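Le tri des petites pièces, épisode 3

Bonjour à toutes et à tous,

Vous avez été nombreux à répondre à ma dernière lettre (celle sur les bocaux de cuisine), et une bonne moitié des messages disait la même chose : d'accord pour les lentilles et le riz, mais les vis ? Les chevilles, les rondelles, les écrous, tout ce qui finit au fond d'une boîte de biscuits avec deux piles mortes et une clé dont on a perdu la serrure ? Niloufar Tabrizi m'a même écrit que sa boîte pesait plus lourd que son chat. Alors voilà, on s'y colle !

Chez moi, la boîte de biscuits vient de mon père, et elle a suivi trois déménagements sans jamais être vidée. Je l'ai renversée un soir sur un vieux drap, en me disant que j'en aurais pour une petite heure. Quelle naïveté. À minuit j'avais des petits tas partout, un mal de dos terrible et une passion toute neuve pour les rondelles en nylon. Il y avait là-dedans 602 pièces, je le sais parce que mon fils les a comptées et qu'il en était très fier.

Première leçon : on ne trie pas sur un drap. Tout roule dans les plis. Il faut une surface claire, lisse et bien plate, une planche blanche posée sur la table fait très bien l'affaire, et les petites choses sombres s'y voient tout de suite. Pour les petites choses blanches, c'est une autre histoire, je vous l'accorde.

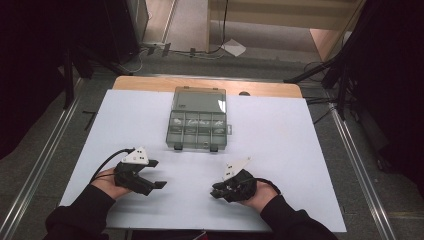
Côté boîte, je suis devenue une inconditionnelle du plastique transparent avec couvercle à charnière. On l'ouvre à plat derrière, on a toutes les cases devant soi, et le jour où l'on cherche une cheville on peut regarder sans rien ouvrir du tout. J'ai longtemps eu des modèles à petits tiroirs, très jolis, mais mes tiroirs tombaient dès que je tirais un peu fort (je tire toujours un peu fort). Ayane Minami, qui bricole bien mieux que moi, préfère les boîtes à séparations amovibles. J'ai essayé, j'ai perdu deux séparations en une semaine, je suis revenue aux cases fixes.

Pour la répartition, je fais simple. Les cases étroites de devant reçoivent ce dont je me sers tout le temps, les grandes du fond accueillent les objets encombrants : crochets, équerres, patins de chaise. Et je laisse toujours une case vide. Toujours ! C'est la case des inconnus, celle où l'on met la pièce bizarre tombée d'on ne sait quel meuble. Chez Yasaman Sadeghi, elle déborde déjà, mais Yasaman achète beaucoup de meubles en kit.

Un mot sur les écrous, parce que c'est là que j'ai failli abandonner. Deux écrous peuvent se ressembler comme des jumeaux et ne pas se visser sur la même tige. Ma méthode : je garde un boulon de chaque taille sous la main, j'essaie l'écrou dessus, deux tours suffisent, et hop, dans la case. C'est lent au début, puis on prend le coup et ça devient presque reposant, surtout avec la radio. Posez-les par deux ou trois sur la table, pas plus. Quand j'en verse une poignée d'un coup, il y en a forcément un qui file sous le radiateur.

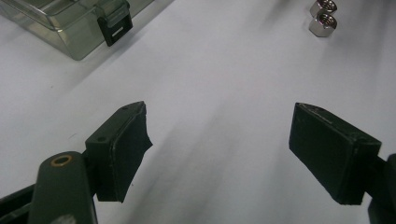

Deux écrous et une petite boîte de rangement sur la table blanche.

Pour les étiquettes, Behrouz Shokri m'a demandé s'il fallait une machine. Non ! Du ruban de masquage et un feutre fin, ça se décolle quand on change d'avis, et on change beaucoup d'avis. J'écris le diamètre en gros et le reste en petit. Si vous avez des enfants, laissez-leur les étiquettes, les miennes comportent maintenant une case « trucs pointus » et une case « trucs pas pointus », et tout le monde s'y retrouve.

Je n'ai pas encore réglé la question des clous, qui sont toujours dans leur pot de confiture. Jamshid Jafarzadeh les range tête en haut dans un bloc de mousse et me jure que c'est très pratique, je demande à voir. Si vous avez une autre solution, écrivez-moi, je rassemblerai les meilleures dans la lettre de septembre, avec les câbles et les chargeurs, puisque vous me les réclamez aussi.

Bon tri, et regardez sous le radiateur !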